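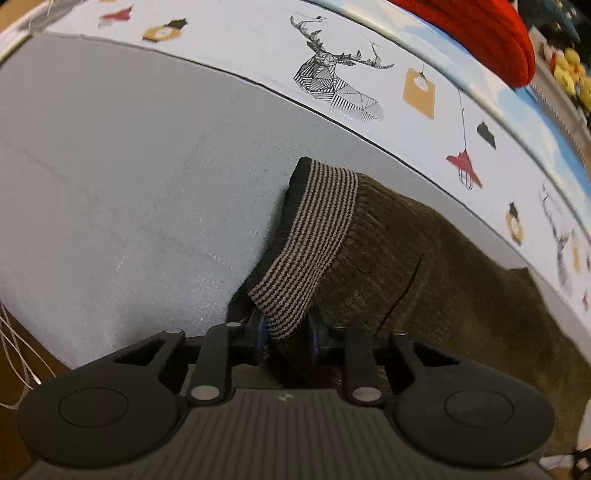
Dolores Oyelaran wrote in the margin of last term's handout that the notes tell you how to close a gripper and never tell you where, and that with cloth the second question is the harder one. The point was fair. Section 3 has been rewritten around it, and the old Section 3 (finger geometry) is now the appendix, which is optional reading.

Robot Handling of Soft Goods
Unit 4: Grasping garments with a two-finger gripper
Course notes, second version, 2018-02-15
Notes by Emmett Dvorak. Lab sheets by Soledad Park.

1. What this unit covers

Units 1 to 3 dealt with rigid parts. A rigid part has a pose, and once the pose is known every point on the part is known. A garment has no pose in that sense. It has a configuration, which changes each time it is touched, and most of it is hidden under itself at any moment. The methods from Unit 3 (pose estimate, grasp table, approach, close) cannot be carried over as they stand.

The unit covers choosing a grasp point, approaching it, closing on it, and checking that the cloth has been held. It does not cover folding, which is Unit 5, or hanging, which has been dropped this year.

You should have read the Gamano gripper sheet before the first lab. If you missed the safety session you cannot run the arm, but you may log for your pair.

2. Terms

Ply. One thickness of cloth. A hem is usually two or more plies stitched together. A cuff turned back on itself may be four.

Pinch. A grasp in which cloth is held between two opposed finger pads. All grasps in this unit are pinches.

Ridge. A fold or gather standing above the surrounding cloth. A ridge can be pinched from above with the fingers on either side of it.

Edge. The boundary of the garment, or of a part of it, lying on the table or on other cloth. Edges are pinched with one pad under the cloth and the other over it, which needs the gripper to come in at a low angle.

Bite. The depth of cloth between the pads, measured from the fingertip upwards.

Slip. Movement of the cloth relative to the pads after closing. Slip on one face only is called shear, and is common where there are two plies and each pad holds a different one.

3. Choosing where to pinch

3.1 Ribbed bands

Cuffs, waistbands and collars are often made in rib knit. Rib is a useful target for three reasons that should be kept apart, as they fail separately.

First, it is thicker than the body of most garments, so a given closing distance gives more pad pressure. Second, its surface is uneven at a scale the pad can use. Third, where the band is striped or of a different colour from the body, a camera can pick it out without a trained model.

The third reason is the one that catches people out. A striped band is easy to find, but the stripes give you the direction of the knit and say nothing of how many plies are underneath. A band folded to a point has more cloth at the point than a band lying flat, and the stripe pattern on the upper face may look much the same in both cases. If your code uses stripe direction to set the wrist angle, treat it as an angle and nothing more.

3.2 Points and corners

Where a band tapers to a folded point, the point is a good place to put the fingers: it is narrow enough to lie between the pads, and it gives a clear line for the wrist. Aim for the pads to stand opposite each other across the point, with the closing direction at right angles to the line of the band.

The common fault is going in too close to the tip. The bite is then all fold and no band, and the cloth tends to open out under load. Set the target back from the tip along the centre line of the band. Start with the offset on the lab sheet and change it in small steps.

3.3 Gathers in the body cloth

Shallow gathers next to a band are tempting, and they are usually the wrong choice. Soft corded cloth flattens when a pad touches its side, and the gather moves away from the second pad. If you have to use a gather, descend with the fingers wider than you think necessary and close slowly.

3.4 Openings and seams

A thin dark line across cloth can be a seam, a slit, or the shadow beside a fold. From one view you may not be able to tell. Do not place a finger on such a line in the first pass. If it is an opening, one fingertip can go into it, and the gripper will then hold a single ply while the force reading looks normal. Mark lines of this kind as "unknown" in the log and leave them for the second view.

3.5 Working order

For the lab, try targets in this order: folded point of a band; free edge of a band; raised corner of body cloth; gather. Stop at the first one that meets the clearance rule in 4.2.

4. Approach and closing

4.1 The wrist camera

The camera on the gripper looks along the fingers. It is close to the cloth at the end of the approach, and the gripper housing and arms take up a large share of the view. Mask them out before any colour segmentation. A dark grey gripper next to dark cloth will otherwise be joined to it, and the "garment" will appear to extend to the bottom of the picture. Lucinda Alcantara's group lost most of a session to this in December.

The mask has to change with the finger opening. A fixed mask made with the fingers open will cut away cloth when they are closed. The Eltau package on the lab machines holds a set of masks indexed by opening; use the nearest one below the current value.

Shadows are a second source of trouble. A dark ribbed edge lying on a pale sheet casts a soft shadow, and a plain brightness threshold will add the shadow to the cloth. Use saturation as well as brightness, and compare the two outlines. Where they disagree, take the inner one.

4.2 Clearance rule

Both fingertips must have a clear path down to the work surface, or to cloth you have decided to press on. Cables, trays and loose items count as obstacles even if they lie outside the sheet, since the gripper arms are wider than the fingertips. Check the swept width of the arms over the whole descent, including the last part, where the linkage opens outwards as the fingers close.

4.3 Descent

Descend at the slow setting for the last 30 mm. The work surface is a soft sheet and can be creased, so its height is not the same everywhere. Do not rely on the table height in the configuration file. Use the contact reading, and lift 2 mm after contact before closing.

4.4 Closing

Close in two stages. The first brings the pads to light contact, and the second adds force. Wait 700 ms between them. The wait lets the cloth settle, and it gives the camera a still view for the record.

If the cloth moves by more than the width of a pad during the first stage, open, lift and choose again. Adding force at that point will hold something, but it will seldom be what you chose.

5. Checking the grasp

There is no single reliable test. Three are used together.

Finger gap. After closing, compare the gap with the table of gaps for one, two and four plies of the same cloth. You will measure this table yourself in Lab A. It cannot be taken from another garment.

Lift test. Raise the gripper a short way and look for cloth moving with it. Movement close to the pads proves little. Look for movement at the far side of the band.

Shear test. Move sideways by a small amount and return. If the two faces of the cloth have separated, the stripes on the upper face will no longer line up with the edge below.

A grasp is recorded as held only if it passes all three. A grasp that passes two is recorded as partial, with the failed test named. Do not record a plain "failed" with no test against it. Such entries cannot be used in the write-up and will be sent back.

6. Lab work

Lab A. Ply table. By hand, place one, two and four plies of the garment cloth between the pads, close at the set force, and read the gap. Repeat for the ribbed band. Plot both on one graph.

Lab B. Fixed target. Lay the garment with the band folded to a point. Run 30 grasps on the point, smoothing and relaying the band each time. Vary the offset from the tip and keep the wrist angle constant.

Lab C. Free target. Your partner lays the garment; you do not watch. Your code picks the target by the order in 3.5. Exchange places halfway through.

Use the Strickland bench unless it is booked. The Arkum bench has the older controller, and its contact reading lags. If you have to use it, say so in your write-up and halve the descent speed.

7. Write-up

Length is at most 4 pages, graphs included. Give the garment, the cloth types, the bench, and the software version. Give the ply table in full. For Lab C, include the camera view at light contact for one held grasp and one partial grasp, and mark on each the line you took as the centre of the band.

Marks are given for the account of partial grasps more than for the number held. Wendell Brannigan will mark the first submission and I will mark the second. Late work goes to the unit office.

8. Questions to prepare before Lab C

Your segmentation finds two regions of the same colour as the band. One is wide and flat, the other narrow and pointed. What would you need to know to decide whether they are one band or two?

The finger gap agrees with two plies and the lift test passes, but the shear test does not. Sketch how the cloth might be lying between the pads.

Printed drawings on the material around the work area have strong, sharp edges. Explain why an edge detector run on the whole view would do badly there, and state where in your program you would crop.

Appendix. Finger geometry (optional)

The fingers are driven through a linkage, so pad travel is not linear in motor angle. The pads stay close to parallel over the middle of the range. Near full opening, small errors in angle give large errors in gap, and the table from Lab A should not be extended into that region. The derivation is the same as for the four-bar example in Unit 2, with the pad face fixed to the coupler.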